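La table haricot, suite et pas fin
Galerie de la maison Drevness, rez-de-chaussée, côté carrelage
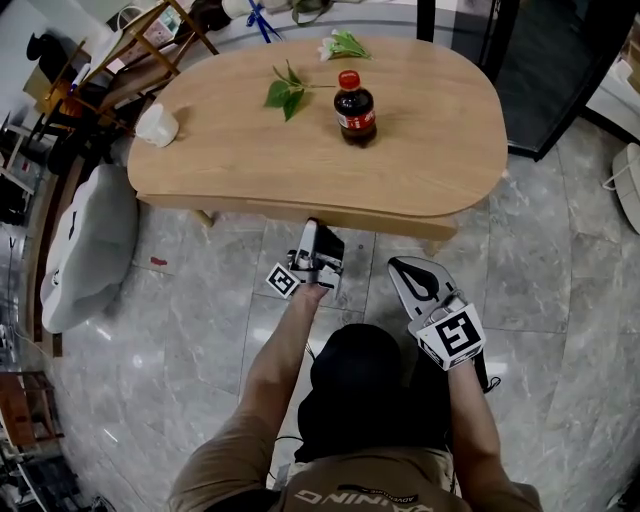

Ce qu'il y avait dessus

Une petite bouteille de cola à bouchon rouge, une tasse blanche couchée sur le flanc et deux brins de verdure, dont l'un avec une petite fleur blanche. Voilà l'état du mobilier de réception. Peiyu Hao parle de composition florale. Je parle de desserte.

Pourquoi cette galerie

On me réclame des nouvelles de la table depuis que j'ai eu l'imprudence d'en parler dans la page sur les chaises. Elle est en bois clair, ton chêne, et son plateau a la forme d'un haricot. Le vendeur disait « forme libre », ce qui est une manière élégante de prévenir qu'aucun mur de la maison ne lui conviendra. Nous l'avons essayée contre les quatre. Elle vit désormais au milieu, comme les gens qui savent qu'on tournera autour.

Je préviens les amateurs de galeries bien remplies : celle-ci tient en une vue et pas mal de légendes. Les autres pièces suivront quand elles seront montrables, et je ne donne pas de mois.

Le plateau

Le fil du bois court dans la longueur, et c'est la partie que je préfère. Au toucher, rien n'accroche, sauf les miettes. Le modèle s'appelle Enanier et porte au catalogue la référence 1211, après avoir failli être la 1051, même chose en plus foncé. Beverley Tindall a défendu la 1051 pendant tout un repas, avec des arguments sur les taches de café que je commence à trouver raisonnables.

La ceinture

Le mot désigne la bande de bois sous le plateau, légèrement en retrait du bord. Je l'ignorais avant de monter la table et je le place maintenant dans toutes les conversations. Elle sert à rigidifier l'ensemble, à retenir les genoux distraits et à cacher l'étiquette du fabricant, que personne chez nous n'a envie de relire.

Les pieds

En bois aussi, et montés par mes soins avec la clé fournie, puis démontés, puis remontés avec une vraie clé. La notice compte 14 étapes. La neuvième renvoie à la quatrième, qui n'en dit pas davantage. Aucune chaise ne passe bien du côté creux, contrairement à ce que promettait le croquis, mais un tabouret s'y glisse volontiers.

La bouteille

Étiquette rouge, écriture blanche, contenu brun foncé : on aura reconnu la boisson officielle des après-midi de rangement. Petit format, par souci de modération. Il faut simplement oublier combien il y en a au cellier.

La tasse

Elle était censée servir de vase. C'était le projet, exposé à table avec beaucoup de conviction, et j'avais même donné mon accord. Sur le flanc, l'ouverture vers la droite, une tasse fait surtout un excellent tunnel. Elle vient d'un service Reddy dont il nous reste des soucoupes en nombre très supérieur aux tasses, ce qui m'a appris à me méfier des lots.

Les feuillages

Le premier a des feuilles brillantes sur une tige mince ; le second, plus au fond, des feuilles étroites et sa fleur. On me demande les espèces. J'ai répondu « du vert » à Beverley, qui a étudié ces choses et n'a pas insisté. L'avantage d'un brin posé à plat est qu'il ne réclame pas d'eau et ne perd jamais l'équilibre.

Le sol

Grands carreaux gris veinés de blanc, façon marbre. Ils étaient là avant nous et nous survivront, à en juger par ce qu'ils ont déjà encaissé. Les joints se voient, je le sais, on me l'a dit. La pose était signée Drimach, et il nous reste 27 carreaux de rechange au garage, empilés exactement là où il faudrait pouvoir ouvrir la portière.

Entretien, puisque la question revient

Chiffon doux à peine humide, puis chiffon sec. Un peu d'huile incolore en septembre, fenêtres ouvertes. Les ronds de verre partent assez bien le jour même et pas du tout le lendemain. J'ai acheté des dessous de verre. Ils sont dans un tiroir, impeccables.

À venir

Le buffet, si j'arrive à fermer sa porte gauche. Peiyu propose aussi une page entière sur les soucoupes. Les demandes sont à adresser à Peiyu.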